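Lutard Springs Boardwalk and Cabin Loop: Spring Opening Checklist, with Comments

We go through this list every February before the gates open, and again whenever the creek has been up. Copy it, scribble on it, and leave it in the box at the Requena trailhead when you are done. The comments are from last season's rounds, and I've left them in because they save a good deal of wandering back and forth.

BOARDWALK, SPRING TO PINE FOREST

1. Deck boards sound, no soft spots underfoot.
OK, mostly. Section 7 has a springy board near the second bend, just where everybody stops to look for turtles. Replaced once already, so please jump on it a little (gently!) before you tick the box.

2. Handrails tight, no splinters or raised nails.
Needs work. The rail on the wetland side is fine as far as the overlook, and then it starts to wobble. Bring the long screws, the short ones just pull out again.

3. Non-slip strips in place on the ramp.
OK. Two strips curling at the ends, glued down the same afternoon.

4. Load sign readable at both ends.
The sign says 1000 pounds per section, and the one at the forest end had gone green with algae. It cleaned up nicely with plain water and a brush.

SKULTA CABIN

5. Smoke alarm tested, fresh battery fitted.
OK. Press and hold until it sounds — a quick tap doesn't do anything on this model.

6. Bedding and spare cloths checked for damp, mildew and mouse damage.
Spread everything out and look at both sides. I know it is tempting to peek at the top of the pile and call it good, but mice are fond of the middle.

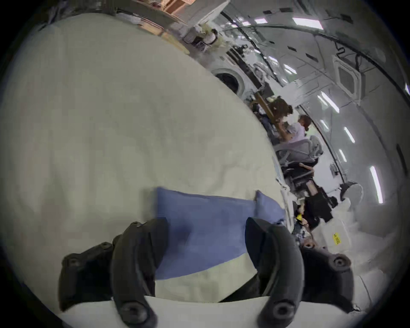
Item 6: cream-colored sheet with a blue cloth on top.

7. Exits clear, both doors open from inside without a key.
OK. The back door sticks in wet weather and wants a shoulder. Plane the bottom edge if it hasn't been done by the time you read this.

8. Fire extinguisher charged, tag current, hanging by the door.
OK on charge. It was hanging behind the coats, so it has moved to the hook on the left, and I would be so grateful if it stayed there.

9. Lost and found box emptied, clothing shaken out and folded.
Done. Watch for ticks in anything left on the porch. Unclaimed clothes go to the thrift shelf in Mivo after the first month.

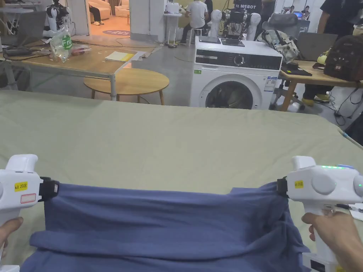

PARKING AREA AND APPROACH

10. Potholes filled, wheel stops pinned.
One wheel stop had worked loose by the accessible space. Pinned again, but check it.

11. Dead limbs over the path.
Look up as well as down, please. The big pine by the kiosk drops branches after every windy night, and the picnic table has been shifted out from under it.

12. Kiosk map and emergency number posted.
Map faded but readable. New one on order. The number is correct.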